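Viltlow Record Club
Minutes of the listening meeting, 7 August 2018
Upstairs room, Mostyn Street Library

Chair: Emrys Gape
Present: 21 members, 2 guests
Apologies: none received in writing. One by text, which the chair read out and did not think much of.

1. Minutes of the last meeting

Approved with one correction. The remark that the second Cerkis album was "a grower" should be recorded as one member's opinion. It went in as the view of the club, and several people objected to having it hung on them.

2. Album of the month: Cerkis, "Prodedholm"

The record was played in full, both sides, with a break for tea. The chair reminded members that the press sheet calls it a fearless reinvention and asked if anyone could say what had been reinvented. There was a pause. It was suggested that the drums are louder.

Discussion of side one. The opening track was generally liked, though it was felt that six minutes of organ is a lot to ask before anyone sings. The second and third songs were hard to tell apart and the person working the turntable was asked to confirm that the needle had moved. It had. The single got the warmest response of the night, with the reservation that it is also the song most like their old ones, which does not help the case for reinvention. 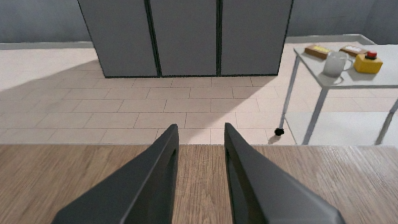 Side two was harder going. Two members defended the long instrumental as the heart of the record and said it needed headphones. The chair said he had now been told this about every long instrumental since he joined, and would like to hear one that worked through speakers. A guest who saw the band in February said the new songs were much better live. The meeting noted this but had no way of checking it.

The lyrics were read aloud from the insert. Opinion was split on whether "the river knows my number" means anything. No vote was taken.

Scores were handed in on paper. The average came out at a little over half marks, lower than the last Cerkis record and well short of the reviews. One member gave it full marks and asked for that to be minuted.

3. Limited pressing

The club's copy is number 2647. The chair asked how limited a pressing can be when it gets that far, and whether the extra $20 over the standard version had bought anything besides a sticker and a poster. It was pointed out that the vinyl is blue. Agreed to buy the standard version in future unless someone can hear the difference with their back to the turntable.

4. Turntable

The hum is still there. The new cable was supposed to cure it and has not. A member offered to bring in another amplifier to compare, on the understanding that he carries it up the stairs himself.

5. Proposal for a theme night

A night of cover versions was proposed. The chair doubted that it would stay under three hours - the last theme night did not - and asked for a track list in advance, with running times. Left open until the list appears.

6. Any other business

Borrowed records are to come back in their own sleeves. Next month's album will be drawn from the hat as usual. A request to take reissues out of the hat was turned down on a show of hands.

Meeting closed when the library needed the room.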